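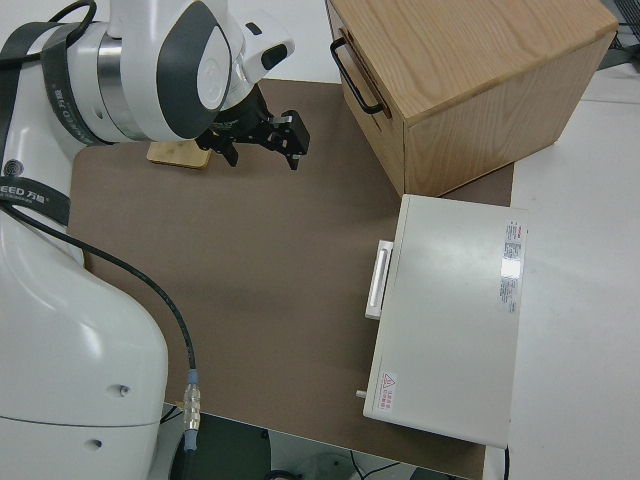
Tiempo de lectura: 7 min

Preguntas frecuentes: montaje de un rincón de desayuno sobre encimera o mesa

Categoría: Cocina / Superficies y almacenaje / Guías de uso

Esta página reúne las consultas recibidas sobre la disposición de un rincón de desayuno con tapete, horno tostador, caja de madera con tirador, árbol de tazas y escurreplatos. Las respuestas se refieren a mesas y encimeras de uso doméstico. Redacción: Thaís Sales, Urelard. Revisado el 6 de marzo de 2023.

1. ¿Qué superficie mínima hace falta?

Nuestra mesa de referencia mide 131 cm de largo. En ese largo entran un horno tostador pequeño, una caja de tamaño medio, un árbol de tazas y un escurreplatos estrecho, y queda libre una zona de trabajo en el centro. Con menos longitud conviene prescindir del escurreplatos o pasarlo a la zona del fregadero. La profundidad también cuenta: el horno necesita su propio fondo más la separación trasera que pida el fabricante, y delante hay que dejar sitio para la puerta abierta.

Mida el horno con la puerta abatida antes de decidir nada. Es la cota que más se olvida en las consultas que recibimos.

2. ¿El tapete debe cubrir toda la mesa?

No es necesario. El tapete delimita la zona donde se apoyan tazas, platos y utensilios, y puede dejar a la vista un margen de mesa. Un tapete marrón sobre mesa blanca marca bien el límite y disimula migas y restos de café entre una limpieza y otra. Sobre mesa oscura se aprecia mejor un tono claro.

Si el tapete llega justo al canto, la esquina tiende a levantarse con el roce. Deje un margen o, si el material lo admite, recórtelo con regla metálica y cuchilla nueva.

3. ¿Se puede colocar la caja de madera a caballo entre el tapete y la mesa?

Sí, siempre que el tapete sea fino y la caja no cojee. El desnivel se comprueba presionando las cuatro esquinas de la tapa, una por una. Si alguna baja, desplace la caja hasta que apoye entera en uno de los dos planos o calce el lado bajo con fieltro adhesivo del mismo espesor que el tapete.

En cajas cargadas con vajilla recomendamos el apoyo completo. En cajas de pan, servilletas o filtros el apoyo parcial no da problemas.

4. ¿Hacia qué lado se orienta el tirador?

Hacia la zona libre. Una caja situada en un extremo de la mesa, con el tirador metálico negro en la cara que mira al centro, se maneja sin rodearla. Si el tirador queda contra la pared o contra otro mueble, hay que mover la caja cada vez.

El tirador va fijado con tornillos pasantes en la serie Pedora. Revise el apriete al mes de uso y después una vez al año. No emplee atornillador eléctrico: la rosca se pasa con facilidad y la madera clara se marca alrededor de la arandela.

5. ¿Puede la caja estar pegada al horno tostador?

No lo aconsejamos con el horno en marcha. Prevalece siempre la distancia indicada en el manual del aparato. Si el manual no da ninguna cifra para materiales combustibles, en Urelard aplicamos una separación de 30 cm entre la madera y cualquier cara del horno. En una mesa corta, la solución habitual es retirar la caja mientras se tuesta y devolverla a su sitio cuando el aparato está frío.

La misma norma vale para paños, rollos de papel y bolsas de pan. Encima del horno no se guarda nada.

6. ¿El tapete puede quedar debajo del horno?

Depende del material. Los tapetes Nullix de la serie básica no están pensados para recibir calor continuo y deben terminar antes de las patas del horno. Los de otras marcas llevan el dato de temperatura máxima en la etiqueta o en el reverso; si no aparece, trátelos como no resistentes.

Marcas brillantes, olor o una esquina ondulada indican que el tapete ha recibido demasiado calor. El daño no se corrige planchando ni poniendo peso encima.

7. ¿Qué hago con las etiquetas de advertencia del horno?

Dejarlas. Las pegatinas con triángulo rojo y las etiquetas impresas forman parte de la información de seguridad del aparato y no deben arrancarse ni taparse con cajas o bandejas. Si una se despega por la grasa, anote el texto completo junto con el número de modelo y pida un duplicado al servicio técnico.

Para limpiar alrededor, paño apenas humedecido y sin disolvente. El alcohol borra algunas tintas.

8. ¿Dónde conviene el árbol de tazas?

En el centro del tapete o ligeramente hacia atrás, con espacio por todos los lados. Las tazas colgadas sobresalen bastante más que las propias clavijas, de modo que el diámetro útil hay que medirlo con el árbol cargado.

El modelo con base rectangular plana, poste vertical y clavijas cortas es estable si se reparte la carga. Cuelgue primero una taza en cada lado y complete después. Con todas las tazas en la misma cara el conjunto puede volcar, sobre todo si son de gres grueso.

9. Las clavijas son cortas. ¿Sirven para cualquier taza?

Para la mayoría de asas cerradas sí. Dan problemas las asas muy anchas, que se deslizan hacia la punta, y las muy estrechas, que no entran. Antes de comprar, compare el hueco interior del asa con el diámetro de la clavija y deje holgura suficiente para descolgar con una sola mano.

El árbol Kovalchuk, referencia 2795, se suministra con clavijas encoladas. No se venden sueltas. Si una se afloja, extráigala, limpie el resto de cola y vuelva a encolar con adhesivo para madera apto para ambientes húmedos. No cargue el árbol hasta el día siguiente.

10. ¿Y el escurreplatos?

En un lateral, con los platos en vertical y acceso desde el frente. No lo ponga detrás del árbol de tazas: para sacar un plato habría que pasar el brazo por encima de las clavijas. Un plato gris claro o blanco deja ver antes los restos de comida que uno oscuro, dato útil si el escurreplatos sirve también para secar.

Si solo se usa como soporte de platos secos puede ir sobre el tapete. Si se usa para escurrir, necesita bandeja inferior. El agua retenida bajo un tapete mancha la mesa, y en tableros con canto encolado acaba levantándolo.

11. ¿Tiene alguna utilidad el timbre de sobremesa?

Avisar de que el desayuno está servido. Un timbre redondo de cúpula azul sobre base de color tostado ocupa poco y puede quedar en la parte posterior central del tapete, donde se alcanza desde cualquier lado. Con niños pequeños en casa algunos clientes prefieren guardarlo en la caja.

No requiere mantenimiento. Si el sonido se apaga, compruebe que la cúpula no roza con nada y que el tornillo central no está excesivamente apretado.

12. ¿Qué distribución completa recomiendan?

La siguiente, vista desde el frente de la mesa:

- Horno tostador al fondo a la izquierda, con la puerta hacia el usuario y la toma de corriente accesible.
- Caja de madera en la esquina delantera izquierda, con el tirador hacia la derecha. Se aparta antes de encender el horno si no se alcanza la separación del punto 5.
- Árbol de tazas en medio del tapete.
- Timbre al fondo, en el centro.
- Escurreplatos en el lado derecho.

Para personas zurdas puede invertirse el esquema entero. No invierta solo la caja, porque el tirador quedaría mirando hacia fuera. 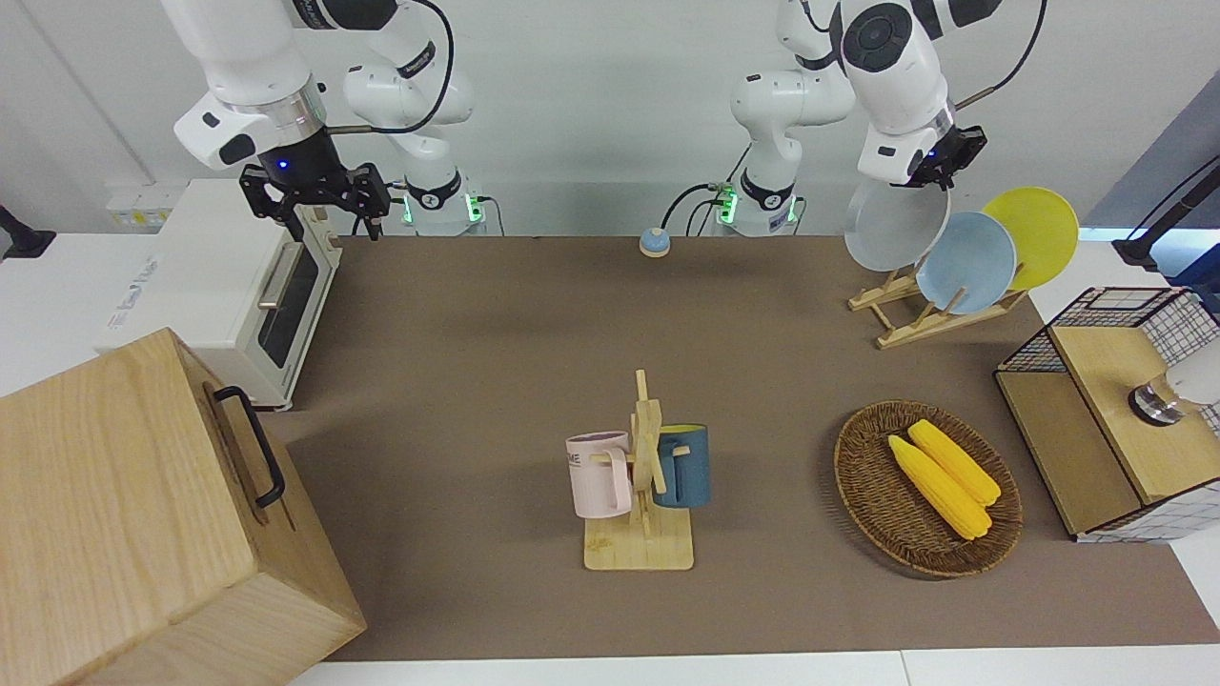

13. ¿Cómo se conecta el horno si los enchufes están en la pared de detrás?

Directamente, sin alargador ni regleta. La clavija debe poder desconectarse sin mover el aparato, por lo que conviene desplazar el horno unos centímetros hacia un lado si tapa la toma. El cable no debe pasar por encima del horno ni quedar aprisionado entre este y la pared.

Los enchufes con embellecedor amarillento suelen estar envejecidos por la luz o por la grasa. El color por sí solo no indica avería. Si además hay holgura al introducir la clavija, zonas oscurecidas u olor a quemado, deje de utilizarlos y avise a un electricista.

14. ¿Cómo se limpia la madera clara?

Paño de microfibra escurrido, siguiendo la veta, y secado inmediato. Para manchas de café, una gota de jabón neutro. Quedan excluidos lavavajillas, estropajo metálico, lejía y amoniaco.

El acabado de las cajas Pedora admite una capa de aceite mineral apto para contacto con alimentos. Aplique poca cantidad, deje absorber y retire el sobrante con papel. El interior solo se aceita si la caja no guarda pan.

Las piezas pequeñas de madera (salvamanteles, topes, tablillas) que se dejan planas sobre el tapete deben levantarse al limpiar. Debajo se acumula humedad y al cabo de un tiempo aparece un cerco.

15. ¿Cada cuánto se limpia el tapete?

A diario, pasada con paño húmedo. Una vez por semana, retirada completa de objetos, lavado por ambas caras y secado colgado o en plano, nunca enrollado en húmedo. Los tapetes Nullix se entregan enrollados y pueden tardar en asentarse; extiéndalos del revés durante una noche antes del primer uso.

16. ¿Qué se guarda en la caja?

Lo que se usa todos los días y no necesita frío: pan de molde, filtros, azúcar en tarro cerrado, servilletas. No guarde fruta madura ni paños húmedos. Si la caja va a contener vajilla, forre la base con corcho y no apile los platos por encima del borde.

17. ¿Puedo devolver una pieza suelta del conjunto?

Sí. El plazo es de 30 días desde la entrega y se aplica por artículo. La caja se admite con el tirador ya montado siempre que la madera no presente golpes. El tapete recortado no se admite. El árbol de tazas debe devolverse con su base y todas las clavijas.

El horno tostador no forma parte del catálogo de Urelard. Para cambios o reparaciones del aparato, diríjase al establecimiento donde lo compró.

18. ¿Venden el escurreplatos por separado?

Por el momento no. Está prevista una versión con bandeja extraíble, sin fecha de venta confirmada.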